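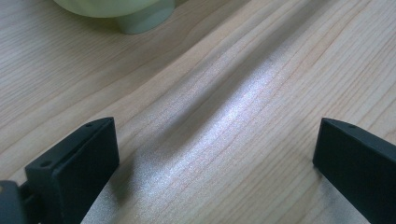 ## Refinishing a secondhand dining table: oil or water-based poly?

**gomley_89**
Bought a used dining table for $80 and want to redo the top before we start eating at it every day. Light wood, pale grain, nothing fancy. The seller said it came from a shop called Stomeo but there's no label underneath. The finish is worn where people's arms go and fine everywhere else.

Two questions. Do I have to strip the whole top, or can I scuff it and coat over? And oil or water-based polyurethane? I want to keep the color as it is.

**Tristell**
Water-based. Oil poly turns amber and on pale wood you'll see it within a year. Scuff with 220, wipe it down, three thin coats, light sanding between coats.

Before any of that, find out if the top is solid or veneer. Look at the end. If the grain on the top doesn't continue over the end, assume veneer and keep the power sander away from it.

**Valentin Cozma**
I disagree on scuff and coat. If the old finish is worn through in places, those spots will take the new coat differently and you'll get dull patches. Strip it. A chemical stripper and a plastic scraper will do it in an afternoon and you don't risk sanding through.

I also wouldn't use poly on a dining table. Hardwax oil is easier to repair. When you get a water ring you fix the ring, you don't redo the whole top.

**Tristell**
Hardwax oil on a table with kids means recoating every year. I've done both. Poly on ours has gone 15 years.

**Valentin Cozma**
Ours gets a new coat every other May. It takes me less than an hour with a white pad and a rag. I don't consider that a burden.

**gomley_89**
OK, checked the end. The grain stops at the edge and there's a separate strip, so I'm going with veneer. Not touching it with a power sander.

We have two kids, five and eight, so it will see a lot of glue and cereal. Leaning toward poly for that reason.
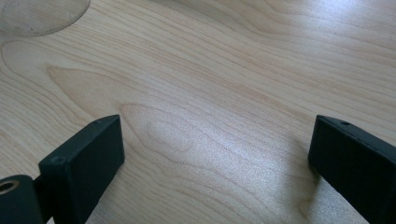 Next question is sheen. My wife wants matte. I had satin in mind, but I worry about glare at dinner with the window on that side of the room.

**dumitrescu_woodshop**
Matte shows greasy fingerprints more and it can polish up shiny where plates slide around. Satin hides that better. Whatever you pick, stir the can well and don't shake it. The flattening agent sits on the bottom and if you skip this the first coat comes out glossier than the last.

Valentin is right about the worn spots, by the way. Put a few drops of water on them. If the water soaks in and darkens the wood, the finish is gone there and you should strip. If it beads, scuff and coat is fine.

**Tristell**
Fair. I'd do the water test too.

**gomley_89**
Did the water test. It beads on most of the top, soaks in at two spots on one long side. So I guess I'm stripping it after all.

How long before we can use it with water-based?

**dumitrescu_woodshop**
Light use after a day or two. No tablecloth, placemats or hot dishes for at least three weeks. The can will give you the times for your product, go by that.

**Valentin Cozma**
Wear gloves with the stripper and open the windows. Do the two bad spots last so it doesn't sit on bare wood longer than it has to.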